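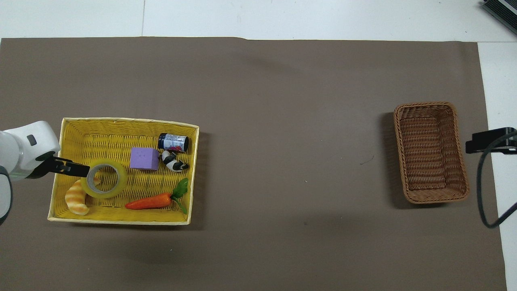
Attachment 1: yellow woven tray on the floor covering, tape roll at the left end

Ticket 800 — Kellum store, props and display
Subject: Floor sheet won't lie flat, trays sit crooked
Status: Waiting on supplier
Priority: Low

Reported Sunday
The brown-gray sheet over the white tile is creased and uneven. The tray tilts when set down on it, left side lower than right. Tray contents are the usual small stuff (packing tape, toy croissant, purple foam cube). Sheet is the Gronetell matte, 19 months old, stored folded.

Reply from Konema support
Please unroll the sheet face down and leave it overnight with weight on the corners. Also try the tray on bare tile, to rule out a warped base.

Update, 2 days later
Tried both. On bare tile the tray sits level with no rocking, so the tray is OK. Overnight weighting took out the small creases near the corners. The middle still has a ridge you can feel with your hand.

Reply from Konema support
A fold that old may not come out. Low iron through a cotton cloth, 30 seconds per spot, back side only. Stop if the surface goes shiny.

Update
Ironed a test patch. Better, but the ridge is back by morning. Asked Romaniuk for a replacement on a roll — no folded stock please. Old sheet stays down until it arrives. Leave ticket open.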